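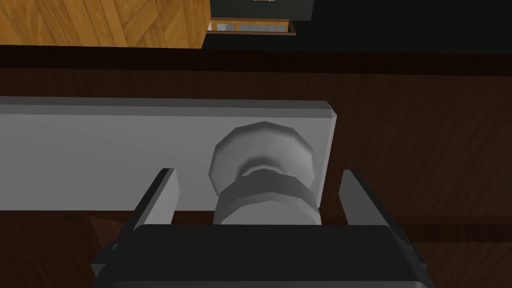

Noemi Mercado는 지난 글을 읽고 함수율이 같으면 문짝 치수도 같아야 하지 않느냐고 물어 왔다. 같은 부재, 같은 함수율이라도 건조하면서 내려온 경우와 흡습하면서 올라간 경우의 이력이 다르고, 측정기가 읽는 깊이도 제한되어 있다. 표면값이 같다고 단면 전체가 같은 상태는 아니다. 질문이 나온 김에 원목 문의 계절 변형을 다시 정리한다.

목재는 섬유포화점 아래에서 수분이 드나들 때 치수가 변한다. 길이 방향은 문짝 크기에서 무시해도 되는 수준이고, 문제는 폭 방향이다. 폭 방향 중에서도 접선 방향이 방사 방향보다 크게 움직인다. 판목으로 켠 판과 정목으로 켠 판을 한 문짝에 섞어 쓰면 여름과 겨울에 어긋나는 부위가 생긴다.

계산은 단순하다. 폭 200mm 판재의 함수율이 10%에서 2%p 올라가고, 1%p당 접선 팽창률을 0.25%로 놓으면 늘어나는 폭은 1mm다. 선대 두 개와 알판의 변화를 모두 더할 필요는 없다. 틀짜기 문에서 알판은 홈 안에서 움직이도록 두므로, 바깥 치수에 반영되는 것은 주로 선대의 변화다. 알판을 홈에 접착해 버리면 이 전제가 깨진다. 그런 문은 건조기에 알판이 갈라지거나 선대와 가로대의 맞춤이 벌어진다.
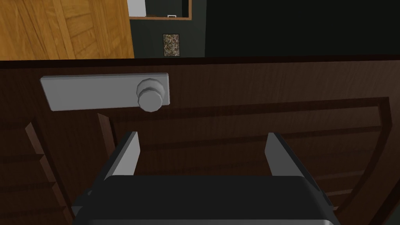
몰딩으로 면을 나눈 짙은 갈색 목재 문. 위쪽에 밝은 회색 판이 붙어 있다.

도장도 변수다. 도막은 수분 이동을 막지 못하고 늦출 뿐이다. 앞뒷면의 도막 두께가 다르면 흡습 속도가 달라지고, 그 차이가 휨으로 나타난다. 가장 자주 빠지는 곳은 문짝의 위아래 마구리다. 마구리는 섬유가 끊긴 면이라 흡습이 빠른데, 설치 후에는 보이지 않으니 현장에서 생략된다. 문 하단을 대패로 깎고 나서 재도장하지 않은 경우도 같은 결과가 된다.

틈새는 측정 시점과 함께 적어 두어야 쓸모가 있다. 나는 문틀과 문짝 사이를 위, 중간, 아래로 나누어 틈새 게이지로 재고 실내 상대습도를 옆에 쓴다. Okonkwo 작업실에서 쓰는 기록지도 같은 형식이다. 습도가 높은 철에 2mm로 맞춘 틈은 난방기에 넓어진다. 반대로 2월에 빡빡하게 맞춘 문은 장마철에 걸릴 가능성이 높다.

문이 걸린다고 바로 깎는 것은 권하지 않는다. 경첩 나사 풀림, 문틀의 수직 불량, 바닥 처짐을 먼저 배제한다. 걸리는 위치가 손잡이 쪽 상단 모서리에 한정되면 경첩 쪽을 의심하고, 손잡이 쪽 선대 전체가 고르게 닿으면 팽창을 의심한다. 쌍여닫이는 판단이 더 까다롭다. 문짝 두 장의 변화가 중앙의 맞댐부에 모이기 때문에 외여닫이와 같은 여유로 시공하면 모자란다.

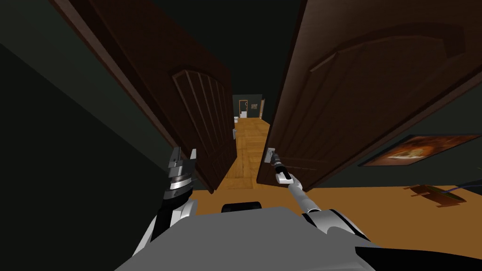
Abimbola Edet의 댓글: 쌍여닫이에서 맞댐부만 깎았더니 겨울에 빛이 새더군요. 한쪽만 깎는 것과 양쪽을 나누어 깎는 것 중에 어느 쪽이 나은지요?

나누어 깎는 쪽이 낫다. 한쪽 선대만 좁아지면 몰딩 간격이 눈에 띄고 자물쇠의 백셋도 달라진다. 다만 이미 겨울에 빛이 샌다면 더 깎을 단계가 아니다. 맞댐부에 턱을 덧대거나 홈을 파서 가스켓을 넣는 편이 맞다. 가스켓은 최대 틈이 아니라 최소 틈에서 압축량이 과하지 않은지를 기준으로 고른다.

선대의 심재를 집성재로 바꾸는 방법은 아직 비교할 만큼 기록이 쌓이지 않았다. 내년 장마철 측정값이 들어오면 표를 붙인다.

2020년 10월 18일

관련 글
핀형 수분계의 온도 보정
알판 홈 깊이를 정하는 순서
마구리 도장 전후의 무게 변화
Fendley 경첩 나사 구멍 메우기

홈 | 글 목록 | 측정 기록 | 소개

문의는 방명록으로 | © Godside 목재 노트 | 맨 위로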